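Learning to knit at my own pace (slow)

I started knitting in February, mostly to give my hands something to do in the evenings other than scroll. 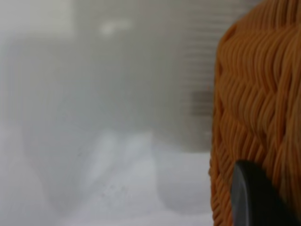 My first project was supposed to be a scarf. I bought a kit from a little online shop called Nokitz, with two fat skeins and a pair of needles the size of drumsticks, and the instructions said a beginner could finish in a weekend. Well! It took me five weeks, and the thing is wider at one end than the other by a good hand's width. I kept picking up extra stitches at the edges without noticing. If you've never knitted, that happens when you bring the yarn over the needle instead of under it at the start of a row, and suddenly one stitch looks like two and you cheerfully knit them both.

My neighbor Mojtaba Hosseinzadeh spotted it right away. He's been knitting since he was a kid (his grandmother taught him) and he sat on my porch steps with the sad scarf across his knees and showed me how to read the rows. I had been following the pattern like a recipe and never looking at the fabric itself. Now I stop every few rows and have a proper look, and I catch most of my mistakes before they're ten rows deep. Most of them.

The second project is a blanket, which everybody told me not to do. The pattern is called Stungate and it's all cables, so you're forever sliding stitches onto a spare needle, holding them in front or in back, knitting the next few, and then going back for the ones you left hanging. The first time a cable crossed the right way I yelped and scared the dog. It wants 84 stitches across and I used up 50 grams of yarn just on the swatches, because my tension was so tight I could barely get the needle in. Going up a size fixed that.

Yarn is where the money goes, by the way. I love the wool from Kazmi but I can't justify it for something that's going to live on the couch under a dog, so I'm using an acrylic blend that can go in the machine. It squeaks a little on metal needles. Bamboo ones are much nicer with it, and they don't clatter when you drop them at eleven at night.

I'm up to the third repeat now and there are nine to go. There's one cable in the second repeat that crosses the wrong way and I've decided to leave it in. Mojtaba has already found it, of course. If anyone has a good trick for weaving in ends so they stay put through the wash, please leave it in the comments, I have a lot of ends.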